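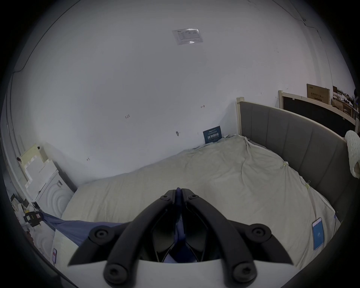

Cream mattress cover, clipped at the headboard side.

News > Press releases > Bedding and textiles

2023-04-04
By the Frandsen press office

Print this page | E-mail this page

Frandsen widens fitted cover range and opens cutting room at Geltside

Frandsen, the bedding maker based in Fodum, today adds nine sizes to its Fullholm line of fitted mattress covers. The new sizes go on sale through trade stockists this week. All are cut and sewn at the firm's Geltside works, where a second cutting room has been in use since December.

The Fullholm cover is a plain woven cotton cover with elastic sewn into the full length of the hem. Earlier versions had elastic at the corners only. The change was made after hotel customers reported that covers worked loose on deep mattresses, mainly on the side next to the headboard, where staff have least room to tuck the hem under.

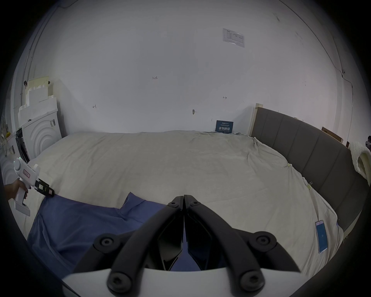
Cream sheet on a bed with a grey upholstered headboard.

The new sizes fit mattresses up to 30 cm deep. Corner pockets are cut from the same piece as the top panel, so there is no seam across the sleeping surface. The hem turns under the mattress on all four sides. Covers should be washed before first use — the cloth is not pre-shrunk, and the stated sizes allow for shrinkage of up to 3 per cent in length.

Before release, the covers were tried in 319 hotel rooms over one winter season. Housekeeping staff noted how often a cover had to be refitted between guests, and whether the elastic had lost its stretch by the end of the trial. As a result, a wider elastic was chosen for the two largest sizes. The thread used at the corner seams was also changed.
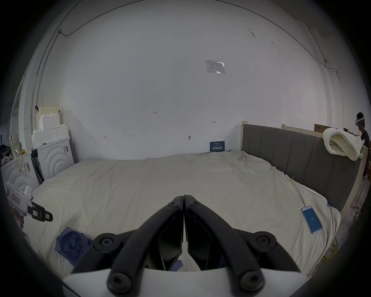
Cream sheet with blue cloth on top.

The second cutting room at Geltside handles wide cloth only. Narrow cloth, pillowcases and bolster covers stay in the older building. Orders placed for the previous Fullholm pattern will be filled from stock until it runs out, after which the new pattern will be sent under the same order codes.

Care labels are sewn at the foot end, on the inside of the hem. Replacement elastic is sold by the metre.

Trade price lists and cloth samples are available on request from the Frandsen sales office in Fodum.

ENDS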